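31/03/2020 — wiping task, Hirkeo policy

Retrained overnight on the full Drondcombe set, 259 demos, 100 epochs. Same eval as before: rice on dark glass, cloth in hand, clear to the left. Success went up on the short strokes, but the policy still stops early when only a few grains are left. Loss curve looks fine, so I don't think it is undertrained.

Checked the 42 failures one by one. Most are the last-grain problem. 3 are hand tracking dropping out near the panel edge.

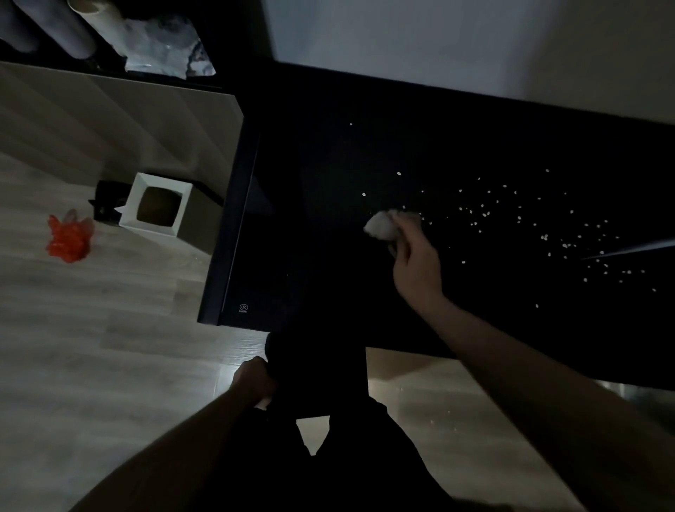 Coverage labels are the next thing to fix. The Trisetine script scores by grain area inside the panel mask, so grains that end up on the floor count as cleared. In this demo there are a few on the planks just past the panel edge, and the script can't tell them from ones swept properly. Need a second mask for the floor — Raptis format should take it without changes. Rerun scoring before touching the policy again.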